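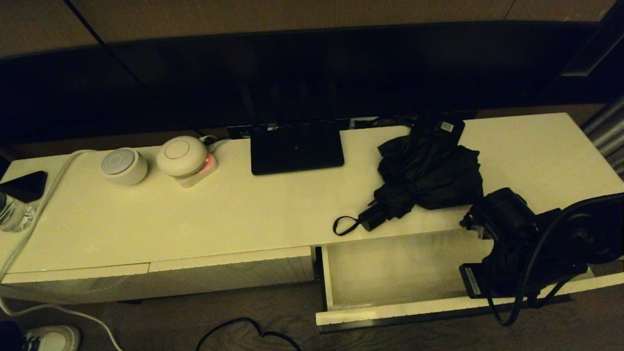 Monday, June 9, 2025

The county has published its patrol figures for the Hedarville road, and I have spent the evening going through them. Reported thefts and hold-ups between Ritgate and Brivenar came to 1,151 for the year, against 2,606 the year before.

The drop is real, but the two tables use different boundaries. The older one includes the Pathak junction – the newer one files it under the rail police. Without the junction's own count the two totals can't be compared.

Two of the 10 checkpoints are due to close in July. I have written to ask for the monthly returns.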